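Home | Products | Guidance | Thermal | Support | Contact

Hirgate G2 Star Tracker for Small Satellites

The Hirgate G2 is a compact star tracker for spacecraft that need arcsecond-class pointing and have very little room to get it. It holds the optics, detector, and processor in one sealed housing. The unit takes a picture of the sky, matches the stars in it against an onboard catalog of 3,000 entries, and sends the attitude to the flight computer as a quaternion.

The catalog is fixed at delivery. Star positions are corrected for proper motion to the launch year given on the order form. If your launch slips by more than 5 years, a catalog reload is available through the maintenance port and the unit does not have to be opened.

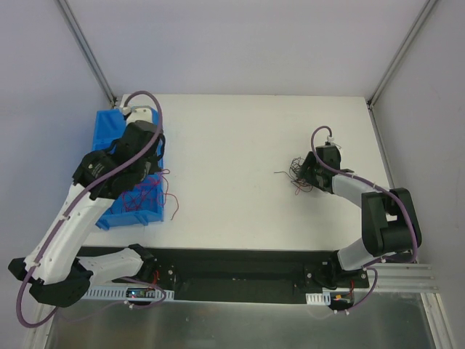

Mounting is by four through-holes on the base flange. The flange is lapped flat, and the alignment cube on top is measured against it before shipment. The bracket on the spacecraft side should be stiff and should follow the thermal behavior of the payload deck. For bench work, any rigid plate will do, and a plain bench is a fair place to run the electrical checkout. It is a poor place for an optical test, as light surfaces scatter into the baffle. Use the dark hood (sold separately) for anything that involves the detector.

Two baffles are offered. The short baffle has a sun exclusion angle of 60 degrees and suits most low orbits. The long baffle is for missions that need a smaller exclusion angle and can spare the height. Both attach with the same ring, and the choice can be changed up to the final fit check. 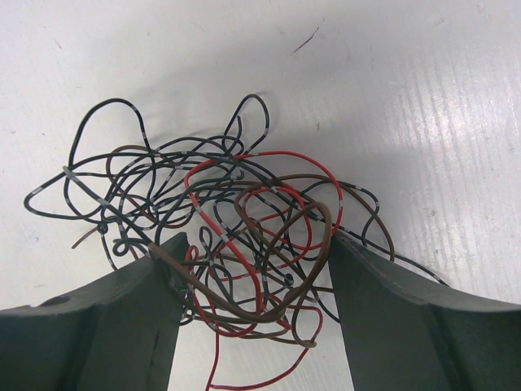
The ring is keyed, so the baffle can go on in only one orientation. Torque values are in the installation manual. Do not use thread locker on the ring screws – outgassing products will find the front lens. The red cover stays in place until the last closeout.

Electrical interface

Power and data share one connector. Supply is unregulated bus voltage, with inrush limiting inside the unit. Data is RS-422 as standard, with CAN as an option at order. The flying lead is potted at the housing and is ordered by length. Splicing it voids the warranty.

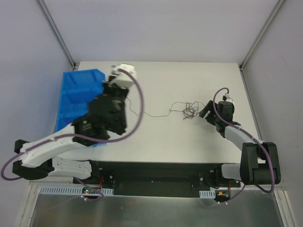
Survival heaters are not included. If the unit will sit below its cold limit while unpowered, add a heater to the bracket and leave the housing bare. Customers using the Bruvis thermal strap can attach it to the two tapped holes on the side opposite the connector.

Software

The Gemach driver package is supplied as source. It covers commanding, telemetry parsing, and a simulator that accepts a simple attitude profile and returns packets with realistic noise. The lost-in-space solution needs no starting attitude. Tracking mode starts by itself after 2 consistent solutions.

Supplied with each unit: interface control document, alignment report, vibration and thermal vacuum records, red cover, connector saver.

Lead time is quoted on request. Engineering models ship without the vacuum test and are marked NOT FOR FLIGHT on the base.

14 shares | 3 comments

Comments

Thabiso Sibiya
Does the CAN option change the connector pinout? The drawing I downloaded in April only shows RS-422.

Sabina Samarakoon
It does. The two data pairs move and one is left unconnected. The CAN drawing is a separate sheet, so ask support for it. We used the CAN version on Vrettos and had to remake a harness over this.

Thabiso Sibiya
Thanks. I have requested the sheet.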